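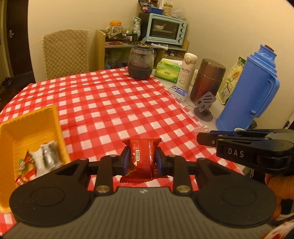

Anong Saithong wants the snack tray sorted by seal before anything else, and color left for last. Crimped ends tear at the serration, she argues, so the packets that open most easily should lie nearest the hand that reaches for them.

It is a sound rule, and few households follow it. Most shared trays are filled by tipping a bag over them. The small packets slide to the bottom, the large ones bridge across the top, and whatever is underneath stays there until December.

A tray with a ribbed base handles this better than a flat one. The ribs hold thin wrappers slightly off the floor of the tray, so a fingertip can get under an edge. Rounded corners help as well, as a packet pushed into one tends to ride up the wall. Depth matters less than people expect. A single layer is the target, with 2 layers as the limit.

Cameron Jardine, who stocks the break room at Privano, ran a tally of what was left at the end of each month. Of 296 packets put out in deep bowls, 136 were eaten. He changed to shallow trays and refilled them with smaller amounts, 200 packets over the following month, and had almost none to clear away.

Shiny film is the awkward material. Two glossy packets laid face to face will slip when the tray is carried, and a matte wrapper placed between them stops most of the movement. Labels should face up and run the same way. Small vertical lettering is hard to read from across a table, and guests pick up what they can identify.

The cloth under the tray needs some attention too. A checked pattern makes a convenient guide for lining up the long side, but creases should be pressed out first. A tray set across a fold rocks each time someone reaches in.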